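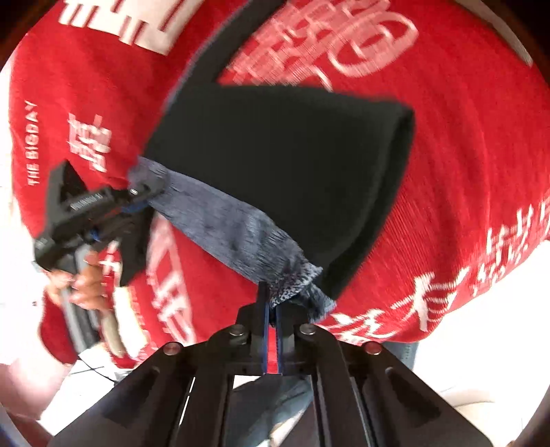 Black with a blue-grey fleecy bit, red jumper behind.

Vinzenz Tanner
Thread on folding the awkward ones. I mean anything that is smooth cloth in one place and fuzzy in another, and never lies flat for you.

I used to fold these like a T-shirt, sleeves in and then in half. The smooth part slides, the fleecy part grabs, and you open the drawer the next morning and it has undone itself.

What I do now is hold it up by a narrow end first and let it hang. You see straight away which way it wants to go. Then lay it down the way it was hanging and smooth the black part with the side of your hand.

Fold the smooth side inwards. The fuzzy side stays on the outside and grips itself. It took me 2 winters to work this out, and my mother had been doing it all along.

If it has a patterned band or strip, don't fold across it if you can help it. Fold next to it. A crease through a pattern shows more than a crease through plain black.

Someone asked about washing. Cool wash, inside out, with other dark things. Keep it away from towels. I put mine in with towels in November and was still picking bits off it at Christmas.

No tumble dryer for the fleecy ones. Over the back of a chair is fine. Over a radiator is not.
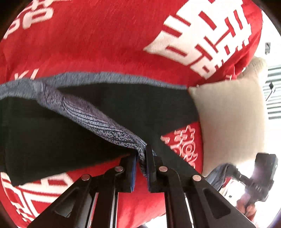
Flilcombe Wardrobe and Mending Club - Dunbar Room

A better one for what I mean about strips. Look at how it's twisted where it is being held. If you fold it up like that the twist stays in, and you get a lump in the middle of the pile.

So find one end of the strip, run it between finger and thumb down to the other end, and then fold. Do it before you do anything with the big black panels.

Same goes for the grey band along the top. Pull it straight from both ends, gently, and let go. If it curls back, it curls back. Leave it.

Black on black is hard to see under a ceiling light. I can't tell a seam from a crease half the time. Put something bright behind it. Red is very good for this, you can see the whole edge at once.

Printed jumpers are a separate matter. Big white lettering on red should be folded with the print on the inside, and not ironed from the front. I have ironed one from the front. The letters came off on the iron and I had to buy a new iron.

Reply to the person who asked about rolling: yes, you can roll them. I roll for suitcases and fold for drawers. Rolled fleece takes up a lot of room in a drawer.

For hanging: not on a wire hanger. The weight all goes to the shoulders and the lighter part stretches. The wide hangers from Castutetti are all right, and so is the top shelf.

We have a bag of odd pieces from the Grurkberg clear-out still to go through and quite a lot of it is like this, so bring a lint roller if you own one. The club one is finished.

Doors open at 7 pm as usual, kettle on from quarter past. Door code is still 3129 for members - please pull it shut behind you, it sticks.

Next thread will be on tights and socks, after several requests.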